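How to Request a Change of School Placement on Grounds of Religion or Belief

Guidance for parents and guardians in the Ratalness school district

This page explains how a parent or guardian may ask for a child to be moved from one publicly supported school to another when the reason for the request is religion or belief. It applies to families who want a place at a school with a religious character, and equally to families who have been offered such a place and do not want it. It does not cover private schools that receive no public support, and it does not cover requests to be excused from particular lessons, which are handled by the principal of the school concerned.

The guidance was prepared by the Placement Office at Ratalness and was last revised in May. Earlier printed copies should be discarded, as the appeal procedure has changed.

Who may apply

An application may be made by any adult who has legal responsibility for the child and who lives within the district boundary. Where two adults share responsibility and live at different addresses, either may apply, but the office will write to both before a decision is made. If the two disagree, the application is held until they reach an agreement or a court order is supplied.

Grandparents, older brothers and sisters, and members of the clergy may help to complete the form. They may not sign it unless they hold legal responsibility.

A student who is 16 or older may add a personal statement. The statement is optional and is read together with the form.

Before you begin

Read the admissions policy of the school you wish your child to attend. Each school with a religious character publishes its own policy, and these differ considerably. Peklow School gives priority to families who attend worship regularly and asks for confirmation from a religious leader. Brunurier School reserves part of each entering class for families of any faith or none and asks for no confirmation for those places. Chauvin School has no religious character and admits children by distance from home.

Ask the school whether it has a place in the correct grade. The office cannot create a place where a grade is full, and a request made on grounds of religion does not move a child ahead of others on a waiting list unless the school's own policy says so.

You are also encouraged to visit. Schools must admit visiting parents at a reasonable hour whatever their religion, and may not ask about a family's beliefs as a condition of the visit.

Step 1. Obtain the form

The form is called Request for Change of Placement (Religion or Belief). It is available at the front desk of the Placement Office, at every public library in the district, and by mail. Large-print copies and translations may be ordered by telephone. Allow extra time for a translation.

Please do not use the general transfer form. Requests sent on the general form are considered on distance and sibling grounds only, and the office has no authority to convert one into the other after it has been received.

Step 2. Complete Part A, Family Details

Give the child's full legal name as it appears on the school record. If the child is known by another name, write it in the space provided. Include every address at which the child regularly sleeps during the school week.

If there are brothers or sisters at the current school or at the requested school, list them with their grades. This information does not affect the decision on religious grounds, but it may be used if the schools are otherwise unable to choose between two families.

Step 3. Complete Part B, Reasons for the Request

Part B has space for a statement of up to 673 words. The limit is firm, and text beyond it is not passed to the panel. Most families need far less.

The statement should say plainly what is being asked for and why the present placement does not meet the family's needs. It is helpful to mention specific matters: a requirement to attend daily worship, a conflict with holy days, the content of religious instruction, or the absence of any provision for the child's own tradition. General criticism of a school's teaching, its staff, or other families is given no weight.

You do not have to prove that a belief is sincere, and you do not have to belong to an organized religion. A settled nonreligious belief is treated in the same way as a religious one. You should, however, be ready to explain how the belief bears on the child's schooling.

Lucienne Delorme, who supervises the reading of applications, advises families to write the statement in their own words. "We receive a number of statements copied from sample letters," she notes. "They are accepted, but they tell the panel very little about the child."

Step 4. Attach supporting papers

The following papers are required with every application:

Proof of address, such as a utility bill or lease
A copy of the child's most recent report card
The letter offering the current placement

The following are required only if the requested school's policy asks for them:

Confirmation of attendance at worship, signed by a religious leader
A baptismal or similar certificate

Do not send originals. Papers are scanned on arrival and then destroyed.

Step 5. Submit the application

Applications may be delivered by hand or mailed. An acknowledgment will be sent bearing a reference number. Keep this letter, and quote the number whenever you contact the office. If no acknowledgment has come after two weeks, telephone the front desk.

The child must continue to attend the present school while the request is considered. Absence during this period is recorded in the ordinary way and is not excused by the existence of an application.

Step 6. Attend the meeting

Most requests are decided on paper. Where the panel has questions, it will invite the family to a meeting lasting no longer than half an hour. Parents may bring one companion, who may be an attorney, an interpreter, or a friend. Interpreters can be provided free of charge if requested in advance.

The panel may ask about the reasons given in Part B. It may not ask a child to recite prayers, answer questions on doctrine, or compare one religion with another. A parent who believes that such a question has been asked should say so at the meeting and ask for the objection to be written down.

After the decision

The decision is sent by letter and gives reasons. If the request is granted, the family has ten school days to accept the place. The new school will then write with a starting date, bus arrangements, and a list of required clothing.

Uniform and dress

Schools may set a uniform, but must make reasonable allowance for religious dress, including head coverings and longer sleeves or skirts. Any allowance should be agreed with the school before the first day. For physical education, Brunurier and Chauvin each accept a plain T-shirt in the student's house color, without lettering. Peklow requires its own shirt, which is sold at the school office. 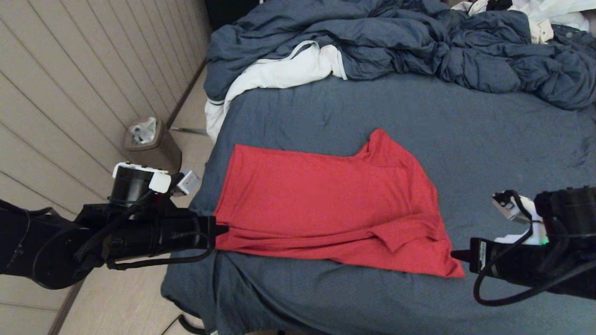 Red short-sleeved T-shirt; red fabric in the second view.
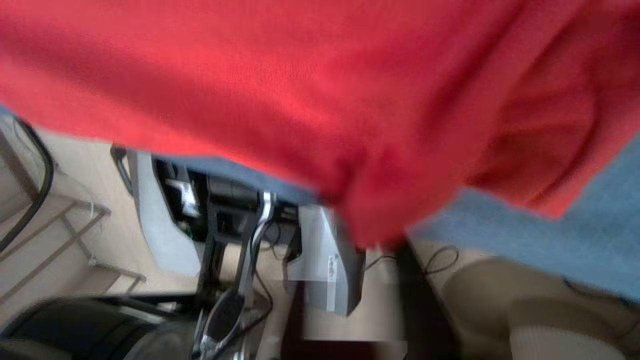
Families who would find the cost of a uniform difficult may apply to the new school for a clothing grant. The grant form is separate from the placement form and may be submitted as soon as the place has been accepted. Receipts should be kept, as the school may ask to see them.

If the request is refused

A family may appeal in writing within 20 school days of the date on the decision letter. The appeal should identify the part of the decision that is thought to be wrong. New papers may be included. The appeal is heard by three people who took no part in the first decision, at least one of whom must have no connection with a school of religious character.

An appeal may succeed if the admissions policy was applied incorrectly, if the policy itself is unlawful, or if the refusal was one that no reasonable panel could have made. Disagreement with the existence of religious schools, or with the existence of nonreligious ones, is a matter of public policy and cannot be decided on appeal. Comments of that kind may be addressed to the district board, which sets aside time for them at its open meetings.

A second request for the same school will not be considered in the same school year unless the family's circumstances have changed.

Contact

Questions on the form or the supporting papers should be directed to the front desk. Questions on appeals should be addressed to Kyung-hwa Son, Appeals Clerk, Placement Office, Ratalness. Staff are able to explain the procedure but cannot advise on whether a particular request is likely to be granted.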